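白い天板のデスクで書類をかごに仕分ける手順

印刷する | メールで送る

2019年12月5日

デスク上の書類や小物を、浅い長方形の編みかご二つで管理する手順をまとめる。対象は、T字型の脚を持つ白いデスクである。

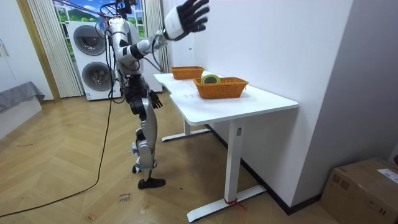
作業に入る前に、デスクの上をいったん空にする。物を載せたまま配置を検討すると、かごの位置が既存の物に引きずられ、手前の作業面が狭くなる。床に下ろした物は脚のまわりに置かず、壁際にまとめておく。

1. 用意するもの

・浅型の編みかご 二つ(大きさは同一でなくてよい)
・乾いた布、固く絞った布 各一枚
・メジャー
・幅の狭い色付きテープ
・白無地のラベル
・滑り止めシート

かごは側面の低いものを選ぶ。側面が高いと、座った姿勢から中身が見えず、底に古い書類が残る。当方ではVomettiの浅型かごを使っているが、同程度の寸法であれば他社品でも手順は変わらない。

2. 天板の採寸と清掃

天板の奥行きと幅を測り、メモに残す。前縁が曲線になっている天板は、左右の端と中央で奥行きが異なる。三か所を測り、最も小さい値を基準とする。

清掃は固く絞った布で奥から手前へ一方向に拭き、続いて乾いた布で仕上げる。白い天板では拭き筋が目立つため、洗剤を使った場合は水拭きを二回行う。前縁の曲面と天板の裏側の縁も拭いておく。手の脂が付きやすい箇所である。

3. 脚部の確認

T字型の脚は、床に接する長い足の水平が天板の安定を左右する。天板の四隅を順に軽く押し、がたつきがあれば足の下に薄いシートを挟んで調整する。アジャスター付きの製品では、シートを使わずアジャスターで合わせる。

位置が決まったら、足の先端に色付きテープを一周巻く。清掃でデスクを動かした後、元の位置に戻すための目印になる。テープの端を長く残すと掃除機に巻き込まれるので、余りは切り落とす。

管理用のラベルを貼る場合は、脚の柱の上部、天板のすぐ下とする。天板の上に貼ると書類の角でめくれる。記入するのは管理番号と設置年月のみ。当方の例では「304」「2019年6月」としている。

4. かごの配置

かごは一つを天板の奥寄りに、もう一つをそれより中央寄りに置く。大小がある場合は、大きい方を中央寄りとする。出し入れの回数が多いかごほど、手の届く範囲に必要である。

手順は次のとおり。

(1) 椅子に座り、肘を軽く曲げた状態で手が届く範囲を確認する。
(2) 中央寄りのかごをその範囲に置く。天板の前縁から30cm以上離し、作業面を確保する。
(3) 奥側のかごを置く。窓に近い場合は、カーテンが触れない位置までずらす。
(4) かごの底の四隅に小さく切った滑り止めシートを当てる。
(5) 立った姿勢で両方の底が見えることを確認する。

かごの長辺は天板の長辺と平行でなくてもよい。斜めに置く場合は、角が天板の外に出ないようにする。

5. 仕分けの区分

中央寄りのかごには未処理のものだけを入れる。開封前の郵便物、返却前の資料、記入途中の用紙などが該当する。奥側のかごには処理が済み、保管場所へ移す前のものを入れる。文具はどちらにも入れない。細かい物は編み目に引っかかり、かごの傷みの原因になる。

A4用紙を入れる場合、かごの内寸は短辺22cm以上、長辺31cm以上を目安とする。内寸が足りないと用紙の角が側面に当たって反る。Plotixの書類ケースを併用するときは、ケースの外寸で判断する。

6. 手入れ

編みかごの埃は、中身を出して逆さにし、柔らかいブラシで編み目に沿って払う。水洗いの可否は素材により異なるので、製品の表示に従う。樹脂製で水洗いした場合は、陰干しで完全に乾かしてから戻す。色の濃いかごは湿ったまま白い天板に置くと色移りすることがある。

仕分けは一日の終わりに一回行う。奥側のかごは週に一回空にし、その際にかごを持ち上げて下の天板も拭く。

補足:脚にキャスターを後付けしている場合、3の位置決めはキャスターをロックしてから行うこと。

お問い合わせ | © 2019 Wutance | ページの先頭へ戻る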